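Bench Technician (desktop refurbishment), Dornatero
Part-time or full-time, starting in August

We're looking for another pair of steady hands at our repair benches, and we'd love to hear from you if you are the sort of person who can't walk past an old desktop computer without wanting to take the side panel off.

Dornatero takes in office computers at the end of their first working life and gets them ready for another one. Most come to us from firms that replace everything on the same day, whether it needs replacing or not, so there is a lot of good kit under the dust. We test it, clean it, swap what is worn out, put in a better processor or more memory where the board will take it, wipe the drives and send the machines out again to schools, small offices and people studying at home. Our biggest regular customer at the moment is Grandden, a training centre that takes a batch from us every term and is wonderfully honest about what breaks.

The work

You would be at the bench for most of the day. A usual job starts with a batch of machines from the same office. You open each one up, clear the fans and vents, check the board and the power supply, note what is fitted and decide with the rest of the bench what it could become. Some need very little. Others get a full strip-down, with the cooler off, the old paste cleaned away, the processor out and the socket looked over under the lamp before anything new goes in.

Processor swaps are a big part of it, and I'll admit they are my favourite. There's something lovely about lifting the lever on a socket and seeing all those tiny gold contacts in their neat rows! They are also very easy to bend, so this is slow and careful work. You hold the chip by its edges, line up the markers, let it sit down level and never push. We would much rather you took ten quiet minutes over a board than rushed it and lost it.

You will also:

Fit and test memory, drives, coolers and power supplies
Run our overnight stress tests and read the results in the morning
Write up each machine on its job sheet, in words the next person can follow
Sort parts that can be used again from parts that go for recycling
Help pack finished orders when a van is due

There is some lifting. Towers and monitors come in on trolleys, but they still have to get from the trolley to the bench, so please tell us if that would be difficult and we'll work out a different way of sharing the jobs.

Who we're hoping to find

You don't need a certificate. Two of our best people learned everything they know by mending their cousins' computers, and one came to us from watch repair (she is terrifyingly good with small screws). We do need you to be comfortable opening a desktop and naming what is inside it, and to have changed at least a few parts yourself. If you have fitted a processor before, tell us which kind of socket and how it went, including if it went badly.

Patience matters a great deal, and so does owning up. Everybody on the bench has bent a pin or left a power lead off, and we find the fault much faster when somebody says so straight away.

It would be a bonus if you have worked with business desktops before, with their odd-shaped cases and power connectors that fit nothing else in the world. It would be a bonus too if you enjoy explaining things, as we run a beginners' repair evening each month and the bench team take turns at leading it.

What you get

Paid training for your first 3 weeks, side by side with Sharada Sundaram, who runs the bench and has built more than 56 of the practice boards we use for teaching. They are boards that will never go back into service, so you can practise seating and lifting chips as often as you like before you touch anything that has a customer waiting.

Your own bench space with a lamp, an earthing mat and a set of screwdrivers that nobody else is allowed to borrow. The workshop is warm in winter and has proper windows. We keep the radio low and the kettle busy.

Hours are flexible. The bench is open from 8 in the morning until 6, and you can do full days or come in for a shorter shift that fits around school runs or study. Pay depends on experience and we'll give you the figure before you come for a trial, so you aren't giving up a morning without knowing what's on offer.

How to apply

Send us a letter, an email or a short recording, whichever suits you. We don't need a polished CV. Tell us about a machine you have worked on, what was wrong with it and what you did. Photos of your own repairs are very welcome — the messy ones as well.

Mawar Osman reads everything that comes in and replies to everyone. If we think it could be a good match, we'll ask you in for a paid trial at the bench with 2 of the team. There's a chat and a cup of tea first, then a practice machine to strip and rebuild at your own pace. You can ask questions all the way through, and you may use the manual. We use it all the time.

Questions before you apply are fine, and so is a look round. Come by in the afternoon, when the test results are all written up and there's usually somebody free to show you what is on the benches.
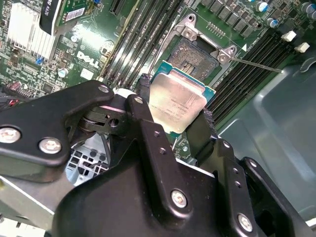

If you'd like to visit, let Mawar know the day before and mention any access needs, so we can clear the trolleys from the side entrance and have the door open for you.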